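Week 7: Folding knitwear
Tutor: Thilini Gamage

Knitwear is my favourite session of the whole course! Jumpers are folded and never hung, as hangers pull the shoulders out of shape. 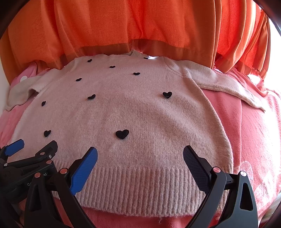 Sleeves come first, always. Lay the jumper face-up, smooth the body outwards from the middle, then bring each sleeve across the chest, like the right one on the pale pink jumper with the black hearts. Fold the hem up to the neckline – lovely deep ribbing helps you find a straight line – and fold once more.

Practise on 4 jumpers of your own before next time.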